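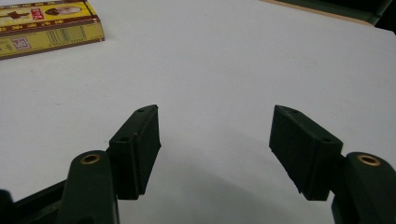
Why bother with the tops, a comment on our midterm draft asked, when boxes in a store stand on a shelf and people look at the front?

Fair question, and we didn't have a good answer in the draft, so the report starts there now. In a store, yes, front first. At home the box goes on a table or in a drawer or at the bottom of a cupboard and you look down at it. Our project is about that second part. What is on the top of a box, can you tell what it is from above, and does it help you put it back in the right place.

Box Tops: final report, packaging group, Skituseo project course
Room 3242, November

1. What we wanted to find out

Three questions from the proposal, same wording:
Can people pick the right box out of a group when they only see the top?
Does color do more than the pictures?
What happens when part of the top is covered?

The fourth question (smell) was dropped after week two. Not enough time and also kind of a different project.

2. Boxes

All the boxes were empty or got emptied. Most came from Şimşekoğlu, the grocery near the Pondham bus station, where they let us take packaging from the back as long as we broke down the shipping cartons for them. The rest from our own kitchens. We also had plain white ones from Brandero in the same kind of sizes, bought new, for making our own tops.

Rules for a box to be in the set: has a flat top, has something printed on the top, stays closed by itself. No shrink wrap because it glares under the ceiling lights.

The one we ended up talking about most is the yellow one. Mustard yellow with dark brownish-red edges. On the top face there's a small red rectangular label, a bit like a seal, with light characters on it, and a round picture of a face or figure. Plus a dark brown graphic. We call it "the yellow box" in the rest of the report, it's on the sheets as Y.

3. Setup

Light tabletop, no cloth. We tried a brown paper cover first and the darker boxes kind of sank into it, so that got thrown out and the first set of answers with it. If someone repeats this, do the table first and then everything else.

Boxes go flat with tops up, not touching. The person stands at the long side. We say a name or a short description, they point. Someone writes down the time and which box they pointed to, even if they change their mind after.

Then same again with cards laid over part of each top. Card covers the middle in one round and a corner in the next. Cards were gray so they didn't add a color.

Last round is putting away. The person gets all the boxes in a pile and a drawer with a sketch of where things go, and puts them back. We wrote down what went wrong and not how long it took. (Should have done both, see section 6.)

Each round had a maximum of 100 points, 25 of those for the covered part. The point system is from the course handout and we didn't change it.

4. Results

Color wins. Not a surprise but it was more than we expected. When the boxes had clearly different tops people pointed before we finished the sentence. As soon as there were two boxes in a similar color they slowed down and started actually reading.

The yellow box was easy to find in every open round. People described it by the color and then by the round picture. The red label came third, if it came up at all. One tester called the round picture "the face" and we used that word too after a while, which is maybe bad method becuase then the next tester heard it from us.

With the middle covered: most boxes got harder. Pictures tend to be in the middle, so do names. Boxes with a strong edge color did OK. We think the edges on Y helped here, since a dark edge around a bright face makes it look like one object and you don't need the whole thing. Think, not proved.

With a corner covered: almost no difference. Corners mostly hold small print and nobody was using the small print.

Putting away: the interesting one. Mistakes were nearly all about direction, so right place in the drawer but turned around or on its side. If the top has a picture with an obvious up and down, people turn the box so it faces them. If it's a pattern all over they just drop it in. For a drawer you open every day that matters more than it sounds, you reach for the top you remember and get a side flap.

5. Our own tops

We made four versions on the white Brandero boxes, using paper, glue stick and markers.

Version A, one flat color and a big word. Fast to find, everyone said boring.
Version B, big word, no color. Slowest. People walked around the table to read it the right way up.
Version C, color with a contrasting edge and one round shape. Borrowed from the yellow box, obviously. Best in the covered rounds.
Version D, same as C but the word repeated on two sides of the top so it reads from both ends. Best in the drawer round, although the lettering got small and somebody with glasses off could not read it at all.

We'd go with D with bigger letters. Didn't have time to make it. The glue also bubbled on two of the tops so they aren't as flat as the printed ones, and you can feel that when you pick them up.

For weight we put a bag of rice in each of our versions, 800 grams, so they didn't slide when someone bumped the table. The store boxes stayed empty. Yes this is inconsistent. In the pointing rounds it makes no difference, in the putting away round it probably does, heavier box gets put down more carefully.

6. What we'd do different

Time the drawer round.
Don't give testers words for the pictures.
Fill all the boxes or none.
Test under a lamp too, ceiling light is very even and most kitchens aren't like that.
Get more boxes with similar colors. Ours were too easy for the first question, a shelf full of yellows would of been a better test.
Start earlier with Şimşekoğlu, the good boxes go out with the recycling in the morning and we kept showing up at 4 pm.

7. Materials and where they are now

White boxes, used ones: recycled, except version D which is in the cabinet in 3242.
White boxes, unused: in the cabinet, bottom shelf, next group can have them.
Store boxes: also bottom shelf, flattened apart from Y.
Gray cards: envelope taped inside the cabinet door.
Answer sheets: scanned, in the course folder under Skituseo / box tops. The brown paper round is in there too, marked "do not use".
Rice: taken home.

Appendix with the point tables is a separate file, it wouldn't fit on the page without going sideways.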